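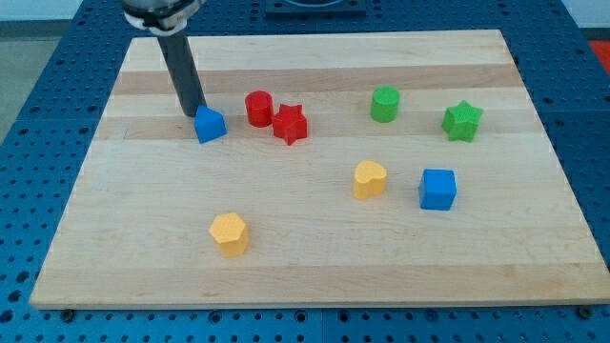 ## Re-zeroing the push rod on the block cell

Do this after every rod change, after the board has been lifted off, and any time the arm starts riding over blocks or dragging its tip on the wood. Allow 90 minutes the first time. Once you know the cell it goes much faster.

You will need:

- the 3 mm hex key
- a strip of plain printer paper
- a straightedge at least as long as the board
- isopropyl alcohol and a lint-free cloth
- the cell notebook

### 1. Park the arm and clear the board

Send the arm to its park pose and drop it to manual mode. Take all eight blocks off and put them in the tray. Check the undersides while you have them in your hand. A chip of plastic under the star or the hexagon will make it rock, and a rocking block doesn't push straight.

Wipe the board with a dry cloth only. Alcohol dulls the finish and changes how the blocks slide.

### 2. Check the board

Lay the straightedge across the board both ways and look for light underneath. Maple moves with the seasons, and ours in the Unville lab is always worst in December when the heating comes on. A small bow is fine. If you can slide two sheets of paper under the middle, swap the board.

Press down on each corner. If one gives, snug the screws along the front edge a little at a time, going back and forth between them. Don't crank one down all the way first – it will pull the board out of square with the table holes.

### 3. Seat the rod

Loosen the collar, pull the rod, and clean the top end with alcohol. Push it back in until it stops, then turn it a quarter turn and push again. Tighten the collar by hand, then with the key.

Try to wiggle the tip sideways. Any play here shows up as missed pushes later, and no amount of calibration will take it out.

### 4. Set the height

1. Put the paper strip near the middle of the board.
2. Jog the arm down in slow mode until the rod just grips the paper.
3. Back off until the paper slides with a slight drag.
4. Save this as `z_touch` in the Lerkik panel.
5. Repeat at all four corners.

The panel shows raw encoder counts. On our cell the middle reads 1,261 with the current rod and 1,641 with the old short one, so a reading near the second number usually means the wrong rod profile is loaded. Fix the profile and start this step over.

If the corners disagree with each other, go back to step 2. Don't try to average them out.

### 5. Test with blocks

Put the blocks back, spread out, with open wood between most of them. Leave one pair close together, since separating two neighbors is where a rod set too high gives itself away.

Run `push_check` at low speed and keep a hand on the stop button. Listen for scraping. Watch the low edge of each block as the rod makes contact – if the block tips, lower the travel height one step and run it again.

### 6. Log it

Write the new `z_touch` value, the rod number and the board number in the notebook. The Naylor cell uses the same rods but a different collar, so don't copy values between the two. Spare rods and boards are in the Vamero cabinet, second shelf.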